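Prullero

Prullero is a slow-cooked pepper and carrot relish, served cold. Thick, sweet-sour, a bit smoky. Eaten with bread, boiled potatoes or cold meat. Usually made at the end of summer and kept in the fridge or freezer.

Name and origin

Origin unclear. Most accounts tie it to Zisow, where households cooked one big pot when peppers were cheap. Earliest known written recipe is in a handwritten notebook kept by Jahangir Bepari, a cook there. It lists 5 ingredients: red peppers, carrots, onion, vinegar, salt. Sugar came later. Spelling varies, sometimes "prulero" in older notes.

Preparation

Peppers are roasted untill the skins blacken, then peeled and chopped. Carrots grated coarse. Onion goes in the pot first, with oil, then carrots, then peppers. Low heat, lid off, two hours or a little more. Vinegar near the end. The relish is done when a spoon dragged across the bottom leaves a clean line.
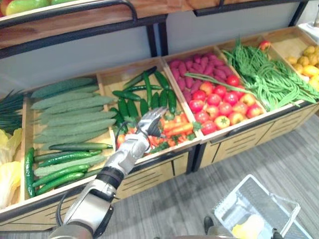
Carrots, red peppers and cucumbers on a wooden produce stand.

Some cooks put it through a food mill. Others leave it chunky, and the two camps dont agree on much.

Variations

Kawaguchi style: rice vinegar, fresh ginger, no oil. Written up by Hiyori Sakai in a short cookbook on preserves. Thinner than the original, often spooned over plain rice.

Winter prullero: made with frozen peppers. Softer, less smoky. A spoon of smoked paprika is the usual fix.

Green prullero: unripe peppers, more sugar. Rare outside Zisow.

Commercial production

Prostis, a small producer, sold a jarred version in one early batch of 1,000 jars. Mild, no onion. Later dropped, then brought back each March with a hot version alongside.

Storage

Keeps one week in the fridge in a closed container. Freezes well, best in small portions. Thaw overnight in the fridge and stir before serving.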